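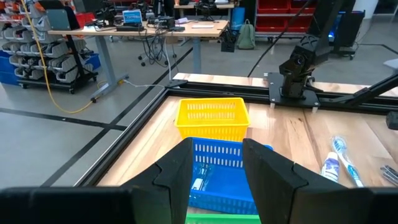 Trimming dead time out of your demos before you train

I put this off for most of August and I wish I hadn't, so let me walk you through how I do it now. The task is sorting bathroom stuff (toothpaste, toothbrush, that kind of thing) into colored plastic baskets with two arms, and the policy kept freezing. It would open the fingers over the blue basket and just hang there. Forever!

Radomir Tomić looked at my recordings and asked how long I sit still while teleoperating. Um. A lot. I pause to think, and the policy was learning to pause right along with me.

What you need: your demos with joint positions and gripper width saved at every step, and a bit of Python. We had 3,452 demos from the Jaduvholm bench. Start with a small batch, please, and keep the originals somewhere safe.

Step 1. For every timestep, work out how far the joints moved since the last one. Add the change in gripper width too. I forgot the gripper the first time and threw out every single grasp, because the arm is still while the fingers close. Oops.

Step 2. Plot it for a few episodes. You'll see bumps with flat stretches between them. Pick a threshold just over the noise in the flat parts. With two arms, a step only counts as idle if both arms are under the line.

Step 3. Find the idle runs and shorten them, but don't cut them to nothing! I keep the first two steps of each run. Cut them all and the motion gets jumpy right at the release, and things land on the rim.

Step 4. If your actions are deltas, recompute them after the cut. If they're absolute targets you can leave them alone. Camera images have to be dropped at the same indexes, so check the lengths match.

Step 5. Play back the wrist camera view for a handful of trimmed episodes. A basket that suddenly hops sideways means your threshold is too high.

Then train as usual. Mine ran to epoch 110 with the same settings as before, and the hanging over the basket mostly went away. It still dithers a bit with the toothbrush, and I'm working on that one next.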